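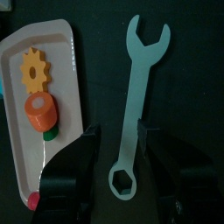

Page last changed: May, 9:40 a.m.

Gear Ratios and Tooth Wear: Notes for the Bench Group

Several members asked after the last bulletin why the replacement gear set for the Jatwood feed drive lists two tooth counts that share no common factor, when the original set used a plain 3 to 1 ratio. The short answer is wear distribution. The longer answer takes up most of this item, with some remarks on lubrication and backlash at the end.

With a simple ratio, each tooth on the small gear meets the same few teeth on the large gear for the life of the pair. Take a 12-tooth pinion driving a 36-tooth wheel. Tooth 1 on the pinion touches teeth 1, 13 and 25 on the wheel, and no others. If tooth 1 carries a burr or a high spot, those three wheel teeth take all of the damage. The rest of the wheel stays as it was, and the result is a periodic knock that gets louder over a season.

Change the wheel to 37 teeth and the pattern is different. The counts 12 and 37 share no factor other than 1, so the pinion must turn 37 times before the same pair of teeth meets again. Every pinion tooth visits every wheel tooth in that span. A defect on one tooth is spread over the whole wheel and tends to be worn down before it cuts a local groove. The extra tooth is called a hunting tooth. The term is old and turns up in millwright manuals, where wooden cogs made the problem worse.

The cost is that the ratio is no longer a round number. For the feed drive this does not matter, as the feed rate is set by a separate belt stage. For anything that must keep position, such as a dividing head or a clock train, the odd ratio is not acceptable and the plain one should stay. Do not fit the hunting set to the Stalau indexer. Two members have asked, and the answer in both cases is no.

Checking whether a pair has the property takes a minute. Find the factors of both tooth counts. If any factor other than 1 appears in both lists, the pair does not hunt fully. Partial cases exist: 12 and 38 share a factor of 2, so each pinion tooth meets half of the wheel teeth. This is better than 12 and 36 and may be enough for light duty.

Center distance. Adding a tooth to the wheel increases its pitch diameter by one module, so the center distance grows by half a module. At module 2 that is a 1 mm shift. The slotted bracket on the feed drive has enough travel for this. The cast bracket on the older Pornstead frame does not, and drilling it out is not recommended, as the boss is thin on the motor side. Owners of the older frame can order the wheel with a profile shift, which holds the original center distance. Quote part 427 and state the frame type on the order. Lead time is 9 weeks.

Backlash. Set the mesh with a strip of ordinary printer paper between the teeth. Push the gears together by hand, tighten the bracket bolts, and roll the paper out. The creases should be even and the paper should not be cut through. Repeat at two other positions on the wheel. If the readings differ, the wheel bore or the shaft is out of true and no bracket setting will fix it. Mesh at the tightest position and accept the play elsewhere.

Molded gears. Injection-molded gears need more backlash than cut metal ones. Plastics expand more with temperature, and nylon in particular takes up moisture from the air and grows measurably in a damp workshop. A mesh that runs freely in winter may bind in July. Use two thicknesses of paper for nylon and one for acetal. Acetal takes up much less water and is the better choice where the housing is not heated. Where a plastic gear runs against a metal one, put the plastic on the larger wheel. The pinion teeth come into mesh more often and should be the harder material.

Lubrication. Light grease on metal pairs, applied to the flanks and worked around by hand through one full hunting cycle. For the 12 and 37 set this means 37 turns of the pinion. Wipe off what collects at the tooth tips. Plastic pairs can run dry at low load. If grease is used, check that it is marked safe for plastics, as some additives cause stress cracking at the tooth root. The crack is often not visible until the tooth comes off.

Running in. Run the pair at one quarter of working load for two hours, stop, clean off the grease, and inspect the flanks under a strong light. A dull, even band along the middle of each tooth is correct. A band toward one end means the shafts are not parallel. A band near the tip means the centers are too far apart. Correct the fault, apply fresh grease and run for another hour before putting the drive into service.

Marking. With the old ratio it was good practice to mark one tooth on each gear and reassemble to the marks after cleaning, so that worn teeth went back to their partners. With a hunting pair, marking has no benefit and can be dropped. Members still running the 3 to 1 set should continue to mark.

Correction to the previous bulletin: the torque for the bracket bolts was given in the wrong unit in the table. The Rao data sheet supplied with the kit has the right value and should be followed. The downloadable table has been replaced.

Next issue: worm drives, thrust washers, and the end-float question left over from the spring meeting.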